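Mix notebook, Stetum album sessions, 22 November 2020 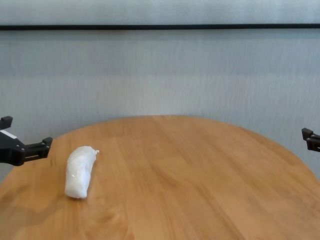 Round table, white wrapped item left of center.

Track 4, "Mwakyusa". Replaced the July bass DI with Mwangi Rweyemamu's new take. Tempo 168, no click in the outro. Flute and bass mask each other at 449 Hz; narrow cut on the bass, 3 dB. Muthoni Mwaipopo's backing vocals comped from 16 takes, second harmony still flat in bar 21. Synth pad muted until the bridge. Rough mix bounced, strings not yet edited. Next: retune harmony, check mono.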